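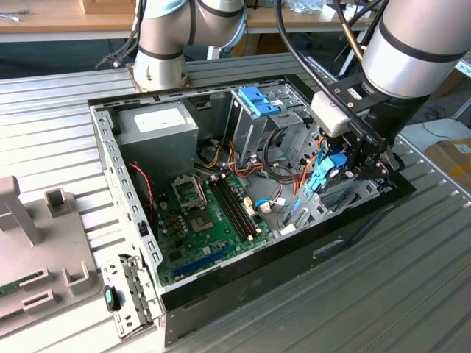 From: Gareth Kettle
To: Kumley Old Hardware list
Subject: Re: [kumley] Stripping a tower, where to start?

Ashley Tapley wrote:

> I've been handed a tower of the same sort as yours, Gareth. Side panel
> is off and I've been staring into it for an evening. Do I take the
> power supply out first, or the drive cage? The blue plastic bits look
> breakable and I have form with breakable. Also, is any of it worth
> keeping or am I just making a neater pile of scrap?
>
> Ashley

Ashley,

An evening of staring is about right. I gave mine most of October.

Unplug it from the wall and lay it on its side, open side up. Then follow every wire out of the power supply to wherever it ends. Mine go all over the place: orange, yellow, red and black, across the middle of the case toward the drive cage. Unplug both ends of everything before you touch a screw. I once lifted a supply out with one drive lead still attached and got to meet the drive much sooner than planned.

The light blue ones are SATA data cables. Pull on the connector, never the cable. If there's a little metal clip, squeeze it. If it still won't come, go make a sandwich and try again.
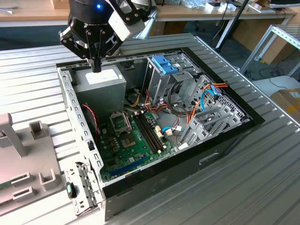
As for the blue plastic, that's the latch on the drive cage, and it's meant to be handled. Berchtold will tell you they all snap. Berchtold opens jars with a screwdriver. Press, don't pry, and keep your other hand under whatever is about to come loose.

I'd do the supply before the cage, mainly for the elbow room. It sits up in the corner behind the board, and the screws are on the back panel of the case. Put them in a cup. Do not put the cup where you put your coffee.
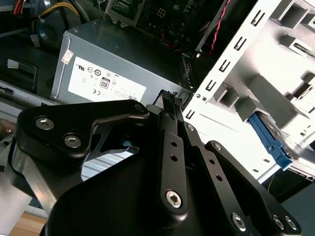

Power supply in its corner, rating label upside down as is traditional.

Worth keeping? The supply, if it tests OK. The cables, always, in the drawer with the other 2000 cables. My board has no processor in the socket and no memory in the slots, so it's going to Manikandan, who wants it for reasons he has not shared. If your socket is empty too, keep your fingers and your cup of screws away from it. Those contacts bend if you look at them sternly.

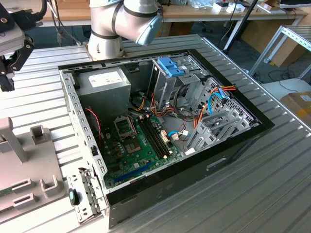

The whole case, before any real progress.

Beryl still has my long Phillips driver. Beryl, if you're reading this, it has been four years.

Gareth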